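In Praise of the Ragged Dish Towel

By Essam Ait Ali
29 August 2026 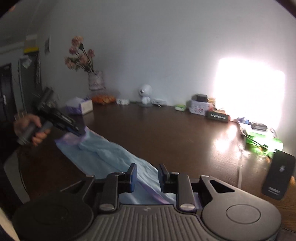 What my mother kept

My mother owned 2 kinds of dish towels. There were the good ones, which lived folded in the bottom drawer and came out when her cousins visited from Galgate, and there were the real ones, which hung off the oven door and did all the work. The good ones had borders and little embroidered pears. The real ones had started life as bedsheets, mostly, and a few as shirts, and you could still find a buttonhole in one if you were drying slowly enough (I was always drying slowly enough, as my brother will tell you).

I have been thinking about those towels because a catalog from Broketti landed in my mailbox last month, offering a set of kitchen linens at a price I had to read twice. They looked lovely, I'll say that for them. But I stood there at the counter with the catalog in one hand and a faded old rag in the other, and I felt a kind of loyalty to the rag that surprised me a little.

Why old cloth works better

Anyone who has tried to dry a wineglass with a brand new towel knows how it goes. The water just gets pushed from one side of the glass to the other, and you end up with lint besides. A towel needs a good long while in the wash before it will drink anything up. Mine took most of a year, and by then it had lost its color and one corner, and I wouldn't have traded it for anything in that catalog.

And yet we are so quick to throw cloth away just as it's getting useful! I did it myself for years. I'd see a stain, or a hole the size of a dime, and into the trash it went, and then I'd drive out to Nosham and buy a pack of paper towels to do the very job I had just fired somebody from.

The case for paper

I want to be fair to paper towels. There are messes I would not wish on a cloth, and anybody with a sick dog or a toddler has my blessing to tear off as many sheets as the night calls for. My neighbor Mrs. Ouali, whose kitchen is a good deal cleaner than mine, thinks rags are a fine way to move germs from one counter to another, and she has told me so over the fence more than once. She has a point. A rag that sits in a damp heap by the sink for three days is no friend to anyone. You have to hang it up, and you have to wash it hot, and you have to own enough of them that one can be in the laundry while another is on duty.

But that seems a small thing to ask. I keep mine in an old bread tin under the sink, and when I do a load of sheets I throw them in too.

One sheet at a time

If you want to start, don't buy anything. Wait until a bedsheet goes thin in the middle, as they all do, and cut up the part near the edges where the cloth is still strong. You can hem the pieces if you like. My mother did, on winter evenings with the radio going, and I never have, and mine fray something awful and dry the dishes just the same. The pears are still in my bottom drawer, by the way. I've had them out maybe once since she passed, for my niece's birthday, and they hardly soaked up a drop.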